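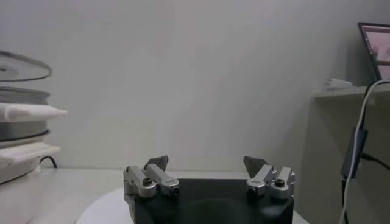 Behrouz Zamani
Maintenance cellule, banc Drukano

Temps de lecture : 2 min

4.3 Pince qui ne se referme plus (défaut 425)

Symptôme : ordre de fermeture envoyé, les doigts restent écartés, défaut 425 au pupitre. Vu 3 fois en mars, toujours au redémarrage.

ATTENTION : ne jamais mettre la main entre les doigts tant que le bras est sous tension. La pince peut repartir seule à l'acquittement.

1. Arrêt d'urgence. Attendre l'extinction du voyant.
2. Dégager le plateau rond blanc sous la pince. Rien dessus.
3. Contrôler les deux embouts gris foncé. Faces planes, en vis-à-vis. Si un embout a tourné, le noter avant de toucher.
4. Vis six pans sur les blocs métal, côté gauche puis côté droit. Vérifier le serrage à la main, clé courte. Pas de visseuse !
5. Vérifier les câbles qui pendent devant le meuble, à droite. Rien ne doit passer dans la zone du bras.
6. Relâcher l'arrêt d'urgence, acquitter, lancer le programme 776 (course à vide, vitesse réduite).
7. Si le défaut revient : couper, consigner, prévenir Shoshana Montoya. Ne pas relancer une troisième fois.

Note : après changement d'embout, refaire le zéro dans Jirance. Sinon la butée logicielle est fausse et on retombe sur le 425. C'est ce qui c'est passé mercredi.

Note 2 : l'ancien zéro reste en mémoire tant qu'on n'a pas validé. Bien quiter le menu par Valider, pas par Retour.

Commentaires (3)

tazi_atelier : Étape 6, chez nous le 776 est grisé. Une idée ?

S. Montoya : @tazi_atelier il faut passer en mode réglage avant. À ajouter dans la procédure, Behrouz.

B. Zamani : ok, je corrige ce soir.

Contact | © Monevwood | Haut de page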